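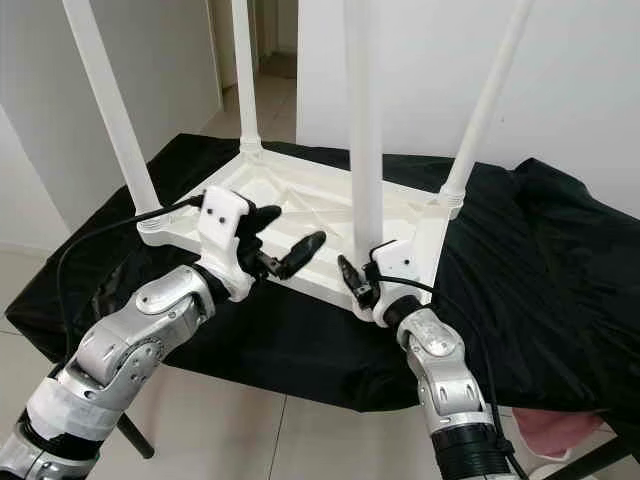
Figure 1. Both grippers on the near edge of the upturned table, legs in place.

Project report: two-arm furniture assembly
Team Brevier, Tuesday, January 2, 2024

1. What we set out to do

Our proposal in November said the robot would put together a small plastic table without help. We now think that sentence promised too much. This report covers the part we worked on, which is holding and shifting the table while it lies upside down, and it tries to be fair about what the results show.

2. Setup

The table is white plastic with four legs. It sits on a black cloth, and both arms work from the same side. That choice kept the reach short – it also means the far legs are hard to get to, and we did not plan for that. Control runs through Odo, the scheduling code left by last year's team. We kept most of it and rewrote the part that keeps the two arms in step.

3. Trials

We ran 6 trials of the two-handed grip. A trial passed if both grippers closed on the edge and the table could be turned a little without slipping. 4 passed. In the other 2, one gripper closed early and pushed the table away from the second.

Six trials is a small number, and we placed the table by hand each time, so the starting position hardly changed. We would not call this a success rate. The Vendach team reported theirs as a percentage last term, and we have the same doubts about that figure.

4. Problems

The cloth wrinkles. When it does, the table slides with it and the arms follow a path that no longer fits. Taping it down would be the obvious fix, but we ran out of lab time. The logs hold some 2,000 lines per trial and we have read only the failed ones closely.

5. Next steps

Vary the starting position, repeat the trials on a bare surface, and move one arm to the far side. Leg insertion should wait until the Gallagher room is free for a full week.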